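Fuststead Grout and Tile Sealer – Frequently Asked Questions
Updated 4 February 2020

General

What is Fuststead?
Fuststead is a penetrating sealer for cement-based grout, unglazed tile and porous natural stone. It is water-based and dries clear. It does not form a film on the surface and it does not change the width, height or profile of the joint.

Is Fuststead the same product as Clirko?
No. Clirko is an alkaline cleaner made for heavy soiling on tile and grout. Fuststead is a sealer. The two are often sold together, and many installers use Clirko first and Fuststead after the joint has dried out.

Can I use it on epoxy grout?
There is no benefit. Epoxy grout is not porous, so the sealer stays on the surface and dries to a white haze. If you do not know what kind of grout you have, put a drop of water on a clean joint. Cement grout that has never been sealed will darken within a few minutes. Epoxy grout will not change color.

Can I use it on glazed ceramic or porcelain?
The glaze will not absorb it. Apply the product to the joints only and wipe any excess off the tile face before it dries.

Preparation

How long should new grout cure first?
Three days for standard cement grout at normal room temperature. Longer in an unheated room. Follow the grout maker's instructions if they call for more time.

My grout is several years old. Can it still be sealed?
Yes, provided it is sound and clean. Loose or cracked grout should be raked out and replaced first. Old topical sealers and wax must be stripped, or the new sealer will not reach the pores.

What should I clean with?
Clirko diluted in warm water, or any alkaline tile cleaner that leaves no residue. Scrub the joints with a stiff nylon brush, pick up the dirty water with a wet vacuum or sponge, and rinse twice with clean water. Do not use vinegar or other acids on cement grout. Repeated use will soften the surface of the joint, and a single application can etch marble and limestone.

How dry does the grout have to be?
Dry all the way through, which takes longer than the surface suggests. Leave floors overnight with the windows open or a fan running. Shower walls need a full day without use.

Application

What tools do I need?
A small foam brush or a roller applicator for the joints, lint-free cloths, and a kneeling pad for floors. For unglazed tile, where the whole surface is sealed, use a short-nap paint roller or a flat microfiber pad.

How many coats?
Two for most cement grouts. Apply the second while the first is still slightly damp. Wide sanded joints and soft terracotta may take a third. Stop when the joint no longer absorbs the product.

How long can it sit before I wipe it off?
Ten minutes is the upper limit at room temperature. In direct sun or over floor heating, work in smaller areas and wipe sooner. Floor heating should be switched off the day before and left off until the sealer has cured.

What is the coverage?
The 910 ml bottle seals around 40 square meters of standard floor tile with narrow joints, one coat. Small-format tile has far more joint per square meter, so allow extra – mosaic sheets can use several times as much.

I have a white haze on the tiles. How do I remove it?
This is dried excess sealer. Dampen a white nylon pad with fresh sealer, rub the haze until it loosens, and buff at once with a dry cloth. If it has been there longer than a day, use Clirko at full strength on a small test area first.

Countertops and work surfaces 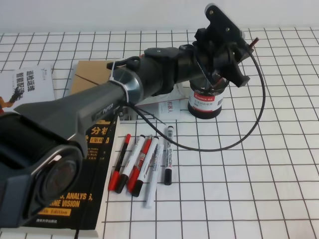

How often should grout on a tiled countertop be resealed?
Once a year under normal kitchen use. Joints next to a sink or stove wear faster and should be checked every six months with the water drop test. Reseal when the drop soaks in.

Is it safe near food?
Once fully cured, the sealer can be used on food preparation areas. Do not place food on the surface during application or for three days afterward.

Will it stop stains from coffee, wine or oil?
It slows absorption and gives you time to wipe up the spill. A spill left overnight can still mark the joint.

Storage and support

How long does an opened bottle keep?
Two years if tightly closed and kept from freezing. Discard product that has frozen, even if it looks normal after thawing.

Who do I contact with a technical question?
Write to Greer MacLeish at the Cruickshank technical desk. Include the batch number from the base of the bottle, the type of tile and grout, and the date of application. Trade orders are handled by Declan Ó Briain.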